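Kereck laundry set: hand-held gripper comparison

README, last edited Mar 9, 2023
Maintained by Noémie Rey and Keabetswe Mahlangu

Contents

This folder holds recordings made with hand-held grippers in home laundry areas. We made them to compare two finger types on cloth and small laundry items before choosing one for the arm. All recordings were made in February. There are 110 of them, taken in 3 homes.

The set is small and was made for an in-house comparison. It can be used to train a grasp policy, but it was not planned for that and the homes are not balanced.

Grippers

Both finger types fit the same base plate and are swapped by hand. The camera stays on the tool between swaps.

Mirnel finger: slim and straight. Good at getting under a fold that lies flat on a table. Thick towels tend to slide off when the tool is tilted.

Pichon finger: wider, with a soft tip. Holds towels well. Has trouble picking up one layer of thin cloth without taking the layer under it.

The pad color has no meaning in the data. We printed pads in whatever filament was loaded. Stickers and tags on the tool have no meaning either and should not be used as markers. If you train on the images, mask the lower part of the picture or vary its color, or the model may learn which tool belongs to which home.

Tasks

fold_small: pick up a small cloth, fold it once, put it down
move_cloth: pick up a cloth and put it at another place on the table
hang_clip: attach a cloth to a clip hanger
clear_table: move loose items to one side

The person holding the tool was told the task and nothing more. Jacqueline Marty and Ysaline Boyer did most of the recordings. Hervé Lefèvre did the rest and is left-handed, so his approach to the table is mirrored. His recordings have "hl" in the name.
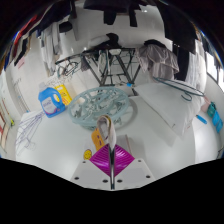 Tables were left as the household had them. We asked people not to tidy up first. This gives a fair amount of clutter at the back of the work area, and in some recordings the tool bumps into things on the way to the cloth. Those recordings were kept and have bump = 1 in the index.

Wire hangers were harder than we expected with both fingers. They catch on each other and come up in groups. Clip hangers have a similar problem with the pegs, which swing and tangle. For hang_clip, a recording counts as a success if the cloth stays up for 3 seconds after the tool lets go.

Files

index.csv has one line per recording: id, home, finger, task, operator, bump, success.
video/ has one file per recording.
width/ has the finger opening over time, one text file per recording, same id as the video.
calib/ has the lens calibration for the camera. It was redone once, after the mount was tightened. Use calib_b for home 3 and calib_a for the others.

Opening values are in raw encoder steps. Fully closed is 0 and fully open is about 800. The zero drifts a little during long recordings. We did not correct it.

Findings so far

The Mirnel finger did better on fold_small and move_cloth. The Pichon finger did better on clear_table, mostly on bottles and boxes. For hang_clip we see no clear difference, and the results depend more on the operator than on the finger.

We plan to mount the Mirnel finger on the arm first. The arm tests will use the Beludico controller and will go in a separate folder.

Known problems

8 recordings from home 2 have no opening data. The cable came loose and this was only noticed later. The video is fine. They are listed in missing_width.txt.

Exposure was left on automatic. When the tool turns toward a window the table goes dark for a moment and then recovers. White cloth on a white surface is hard to segment in many of the recordings, and the masks we tried were too poor to include.

The success column was filled in by one person watching the video. Keabetswe checked the hang_clip lines a second time. The other tasks were not checked.

Privacy

The households agreed to the recordings and to sharing them inside the project. Paper on walls and labels may be readable in places. Do not post images outside the project without asking Noémie first.

Changes

Added missing_width.txt.
Renamed the column "tool" to "finger" in index.csv.
Removed two test recordings that had no task.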